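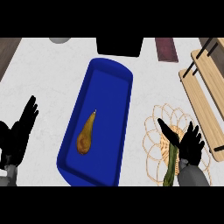 Postharvest Handling of Pome Fruit
Handout 5: Ripening, Chilling Requirement and Storage Life in European Pears

Charoen Chuensuk
March 23, 2026

1. Scope

These notes cover the physiology of ripening in European pear (Pyrus communis) after harvest and the storage practices that follow from it. Asian pears are treated in the next handout. Respiration measurements and the use of the pressure tester are assumed from Handouts 2 and 3.

2. Maturity and ripeness

The two terms are kept separate throughout the course. A mature pear is one that has developed far enough on the tree to ripen to acceptable quality after picking. A ripe pear is one that is ready to eat. Most European pears are picked mature and unripe. Fruit left to ripen on the tree tends to soften from the core outward, with coarse texture and internal browning before the outer flesh is ready.

Stone cells (sclereids) are clusters of thick-walled cells in the flesh, and they account for the gritty texture of some pears. Their number is largely set early in fruit development. Late picking does not remove them, although softening of the surrounding tissue changes how noticeable they are.

Flesh firmness is the main harvest index. Soluble solids and starch pattern are supporting measures. Skin color is useful in cultivars where the ground color moves from green to yellow, and of little use in heavily russeted ones, where a layer of corky cells hides the change.

3. The climacteric

Pears are climacteric fruit. Respiration rises sharply at the onset of ripening, along with a large increase in ethylene production. Two systems are distinguished:

System 1 - low-level ethylene production in immature and unripe tissue. Ethylene inhibits its own synthesis.

System 2 - high-level production during ripening. Ethylene promotes its own synthesis.

The pathway runs from methionine to S-adenosylmethionine (SAM), then to 1-aminocyclopropane-1-carboxylic acid (ACC), then to ethylene. ACC synthase catalyzes the second step and ACC oxidase the third. Oxygen is required for the last step, one of the reasons low-oxygen storage delays ripening.

Softening results from changes in the cell wall and middle lamella. Polygalacturonase, pectin methylesterase and several other enzymes take part. In melting-flesh cultivars, pectin solubilization is extensive and gives the buttery texture. Starch is converted to sugar over the same period but is not strictly coupled to softening.

4. Chilling requirement

Many winter pears will not ripen evenly straight after harvest. They need a period of cold, or exposure to ethylene, before they can move to System 2. Cold exposure leads to a buildup of ACC synthase and ACC oxidase activity, and ethylene production rises when the fruit is warmed. The length of cold required depends on the cultivar, and falls as harvest is delayed within the normal window.

Summer cultivars such as Bartlett need little or no chilling, although a short cold period gives more uniform ripening within a lot. Bosc is intermediate. Anjou has a long requirement.

External ethylene can replace part or all of the cold period. Carbon dioxide has to be vented during treatment, as high levels work against the ethylene response.

5. Storage conditions

Regular air storage is run close to -1 C with high relative humidity. The freezing point of the flesh depends on soluble solids, so low-sugar lots carry more risk at the same set point. Small differences in temperature matter more for pears than for most apples.

Water loss shows first as shrivel at the neck. Russeted fruit generally loses water faster than smooth-skinned fruit under the same conditions. Bin liners slow the loss but also slow cooling, and are normally closed only after field heat has been removed.

Controlled atmosphere storage extends storage life further. Oxygen is reduced and carbon dioxide is held low. Pears are sensitive to carbon dioxide, and the limits used for apples should not be carried over.

6. Disorders

Superficial scald. Diffuse browning of the skin, linked to oxidation products of alpha-farnesene. Symptoms often develop after removal from storage.

Senescent scald. Dark skin that may slough off when handled. Associated with overlong storage and loss of the capacity to ripen.

Core breakdown. Soft brown tissue around the core. More common in late-picked fruit and in fruit cooled slowly.

Internal browning with cavities. Associated with excess carbon dioxide or very low oxygen. Usually not detectable from outside without cutting.

Friction discoloration. Skin browning from rubbing against belts, bins or other fruit. Enzymatic, involving polyphenol oxidase. Severity increases with time in storage.

7. Data set for the practical

The practical uses the Carthorpe packing records supplied by Darcy Ruawai. The file holds 1,230 fruit records from a single season, of which 694 have firmness readings at both harvest and removal. A further 217 have a removal reading only. They must be left out of any calculation of firmness loss but may be used for disorder incidence.

Firmness is given in newtons. Readings were taken on two opposite sides of each fruit with the skin removed, and the file gives the mean. Fruit with visible decay at removal were coded D and not tested - treat these as missing, not as zero.

Submit a plot of firmness loss against days in storage, with a separate series for each storage room, and a one-page interpretation. Questions about the file format go to Shona Tawhiri.

8. Reading

Course reader, chapters on ethylene biosynthesis and on chilling. The Latolbridge storage trial notes (Hapeta and Nepia) are optional and cover room cooling rates in more detail than is needed for the exam.

Last updated: February, sections 1 to 6. Section 7 revised with this issue.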